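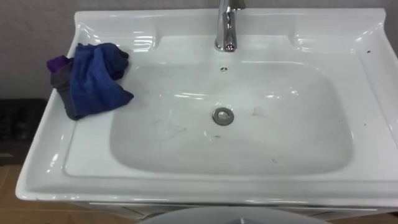

Platley Residents' Housing Group
Minutes of the equipment meeting, January
Meeting room, ground floor, start at 2 p.m.

Present: the chair, the secretary (taking these minutes), the housing manager, two persons from the cleaning team, one tenant representative, and the sales adviser of Zevbridge for items 2 to 4 only.
Apologies: the finance officer. Her written remarks were read under item 5.

1. Minutes of the last meeting
The minutes were accepted with one correction. Under the item on floor machines, the word "bought" must be read as "hired". The floor machine is still on hire and the contract ends in March.

2. Presentation of the Fang bathroom cleaning service
The adviser explained the offer. Zevbridge would supply one mobile cleaning robot with the name Fang, together with the software Ememex, in which the cleaning team makes the list of rooms and tasks. The machine is meant for washbasins, the flat surfaces beside them and the front of the cabinets. Toilets and showers are not part of the offer at this time. The adviser said that they may come later, but he did not want to give a month, and the chair asked that this is written down.

The robot is delivered with two sets of cloths and a charging station. Training of the staff takes one morning. Zevbridge wishes that at least two persons from the house follow the training, so that there is always a replacement in holiday time.

3. Discussion of the washbasin task
The meeting looked at the type of basin we have in the flats, the white ceramic one with the wide ledge and the single-lever tap. The cleaning team explained what they find at a normal visit: grey smudges and small dark specks on the bottom of the basin near the drain, and often some cloths or towels left on the ledge at the left. The people in the flats put there what they have in the hand, and this will not change.

The question was then what Fang does with a bundle of towels on the ledge. The adviser answered that there are two settings. In the first setting, the robot cleans only the free part and reports in Ememex that a part was not done. In the second setting, it lifts the textile and puts it on another place which was chosen before, and then it cleans the whole ledge. The second setting costs more time for each basin.

The tenant representative was against the second setting. She said that many tenants will not like that a machine takes their towel, and also that the towel could come back on the wrong place or on the floor. The cleaning team was more in favour, as under a towel is exactly the place where the ledge stays dirty. It was agreed to test the first setting at the beginning, and to speak about the second one after the trial.

The following questions were also put to the adviser:

Small marks on the ceramic. A blue towel is easy to see for everybody, but a dark spot on a ledge is very small. Can the robot find it? The adviser said that the robot does not search for separate spots, it wipes the complete surface in lines and then looks one time again. If a mark is still there after the second wiping, it goes on the list for a person. The cleaning team remarked that some marks are damage in the ceramic and will never go away, so the list could become long with the same basins each week. In Ememex it is possible to mark such a place as "known". Somebody has to do this by hand the first time.

The overflow hole and the ring of the drain. Both must be done with a small brush. The brush is not in the basic offer. The cleaning team considers it necessary.

The tap. The robot wipes the body of the tap but does not move the lever. Rinsing of the basin must therefore be done with the water tank of the machine. The tank is enough for one corridor, according to the adviser. The housing manager asked for this in writing.

Shiny surfaces. The lamp above the basin gives strong reflections on the rim. The housing manager asked if the robot takes a reflection for a wet place or for dirt. The adviser said that this was a problem with an earlier version and that it is improved, but he could not show figures. The chair asked him to send them.

Things on the floor. Mats and shoes are often next to the cabinet. Fang stops at a distance and sends a message. It does not push things away. The cleaning team found this correct, but said that it will happen many times per day.

4. Price and conditions
The service costs 491 pounds per month, with repair and the use of Ememex included. The installation is a single payment of 3000 pounds. The brush set is extra at 162 pounds. The trial time is two months, and in this time the contract can be stopped without costs, but the installation is then not paid back. Several members found this last point not acceptable. The adviser will ask his office if half of the installation can be returned.

The adviser left the meeting at 3.20 p.m.

5. Discussion without the supplier
The written remarks of the finance officer were read. She asks to compare the monthly cost with the hours of the cleaning team which become free, and she warns that the hours for the "not done" lists must also be counted. The housing manager will make this comparison.

The cleaning team repeated that they do not want fewer hours. They want the free hours for the stairs and the windows, where the work is behind since the autumn. The chair answered that this is also the wish of the group and that it will be part of any decision.

The tenant representative asked that the robot enters a flat only when the tenant has given written permission, and never without a member of the cleaning team. This was accepted by all.

6. Decisions
The group does not sign now. A trial is possible if Zevbridge gives a better answer about the installation payment.
If there is a trial, it will be on the first floor only, with the first setting for textiles.
The brush set must be included in the trial.

7. Actions
Secretary: write to Zevbridge about the installation payment, the water tank and the figures for shiny surfaces.
Housing manager: comparison of costs and hours.
Tenant representative: text for the permission letter.
Cleaning team: list of the basins with permanent marks, first floor.

8. Other business
The light in the bicycle room is broken again. The housing manager will call the electrician.

The meeting was closed at 4.05 p.m. The next meeting is in February, same room.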